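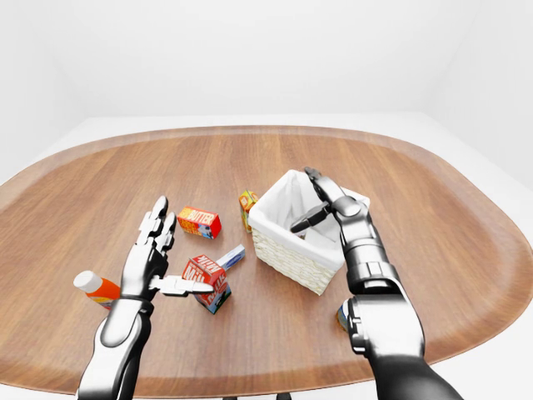
Sim view, both arms over the table, right hand in the basket.

palomalind
Posting progress on the two-arm build because I promised I would back in July. I'm doing everything in sim first, and the grocery table finally loads without the milk sinking into the wood! The hardware is still in pieces on my garage bench - Salteck servos, 99 bucks for the lot, secondhand. My question is about the right hand. When the fingers dip into the basket they keep catching on the liner. Do I model it as cloth or cheat and make it a rigid shell?

pettigrew_shop
Cheat. I ran cloth on something similar and my frame rate fell through the floor. Also, nice table.

gantrygoat
Disagree with Pettigrew. If the real basket has a fabric liner, the real fingers are going to snag on it too, and you want to find that out now. Keep the cloth and coarsen the mesh. Mine runs fine at 700 vertices.

pettigrew_shop
Fine on your machine, sure. She said garage bench, not data center.

palomalind
Ha, my machine is a hand-me-down, so yeah. What about the left hand? I've got it upright with the thumb out over the milk carton, and I can't decide if it should go for that first or for the butter.

gantrygoat
Butter. It's a plain box lying flat. The milk has that peaked top and it's sitting at an angle, so your thumb will probably slide right off.

lonow_mike
I'd do the bottle last, whatever you pick. It's on its side way over behind the forearm and round things roll. I lost 2 weekends to a rolling bottle.

palomalind
OK, rigid liner tonight, cloth when I get a better card. Butter first. Will post the joint limits once I clean up the file, it's a mess.

gantrygoat
Still say cloth. Set finger friction before you touch anything else, mine was 3 times too high for a month.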